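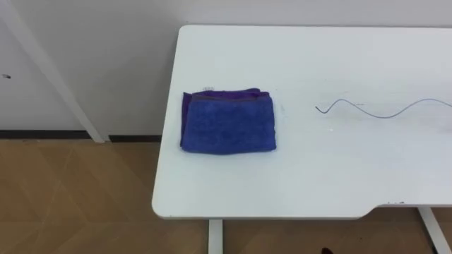
Issue 502

Curtain linings: Donora range
Donora has changed the lining on its ready-made curtains. The new cloth is a cotton blend – heavier than the old one – and hangs straighter at the hem. Existing headings and hooks still fit.

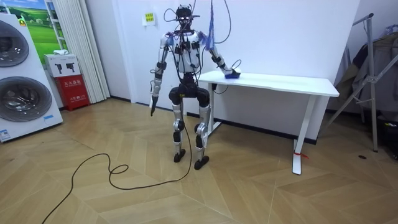
Allow 2 inches of clearance above the floor if there is a baseboard heater. Lambrechts will carry the full range from March, in ivory and gray. The first run is 1,000 pairs, and custom widths are not offered.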